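Plullel: registro de aves de barrio

Versión del 11/06/2022

Hola, y gracias por pasarte por aquí. Plullel es mi conjunto de datos de aves urbanas, hecho a base de madrugones, café de termo y una libreta que ya va por la tercera tapa. Lo empecé un mes de octubre para mí solo, sin pensar en publicarlo, y por eso vas a encontrar columnas con nombres raros (perdón por "obs_rara2", ya es tarde para cambiarla, hay scripts que dependen de ella).

Qué hay dentro

La tabla principal se llama registros.csv y tiene 1512 filas. Cada fila es una observación: una especie, una parada, una franja horaria y lo que estaba haciendo el pájaro, si me dio tiempo a verlo. De esas, 1493 tienen la especie confirmada. Las demás llevan "sin_id" en la columna especie y las he dejado a propósito, que luego hay quien las quiere para estudiar sesgos de detección y me parece estupendo.

Luego está paradas.csv, con los 66 puntos de escucha del recorrido. Las coordenadas van redondeadas porque en un par de sitios hay nidos y prefiero no dar pistas.

Y por último cantos/, una carpeta con 223 grabaciones en WAV. La calidad va por barrios, nunca mejor dicho: las de Bavimora suenan limpias y las de Langat tienen tráfico de fondo casi todas.

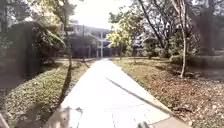
¿Puedo usar las grabaciones para entrenar un clasificador de cantos?

Adelante, siempre que cites Plullel y no repartas los audios por separado de la tabla. Ten en cuenta que hay muchísimo mirlo y muy poco agateador, así que te tocará equilibrar las clases o el modelo te va a decir mirlo a todo (me ha pasado, con una urraca).

Cómo tomo los datos

En cada parada me quedo quieto cinco minutos, apunto lo que oigo y después lo que veo, en ese orden. Si un ave pasa volando alto sin posarse, va con "paso" en la columna conducta. Si la oigo pero no la encuentro, "canto". No uso reclamos ni comederos. Con lluvia fuerte no salgo, y con viento salgo pero lo anoto, porque se nota un montón en los registros de especies pequeñas.

La columna esfuerzo está en minutos. Ojo, que en las primeras salidas la rellené en horas y decimales y la convertí después; si ves un valor absurdo escríbeme y lo miro.

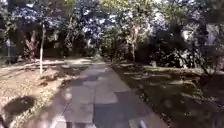
El zorzal común me trae de cabeza desde el principio. En la tabla aparece poco, y sospecho que hay bastantes más de los que apunto, porque se mueve por el suelo y solo canta cuando le apetece. Los sitios donde yo lo buscaría son como el margen izquierdo de este camino, con tierra seca, ramitas y hojas caídas donde rebuscar, y en cambio mis paradas caen casi siempre donde se oye bien, que es otra cosa. Si analizas especies de suelo, trata mis ceros con mucha desconfianza.

Problemas conocidos

Los gorriones están infravalorados en las paradas de Woldale, donde al principio solo anotaba presencia. Hay dos formas de escribir "petirrojo" (con y sin mayúscula, un clásico). El reloj de la grabadora iba adelantado en varias sesiones y la hora del nombre del archivo no siempre coincide con la de la tabla: fíate de la tabla.

Licencia y contacto

CC BY 4.0 para todo. Si encuentras un error abre una incidencia, con el número de fila si puedes. ¡Y si reconoces algún "sin_id" por el audio, me alegras la semana!

Pendiente para la próxima versión: unificar los nombres, separar adultos de jóvenes donde tenga notas suficientes y pasar a limpio la segunda libreta, que se mojó.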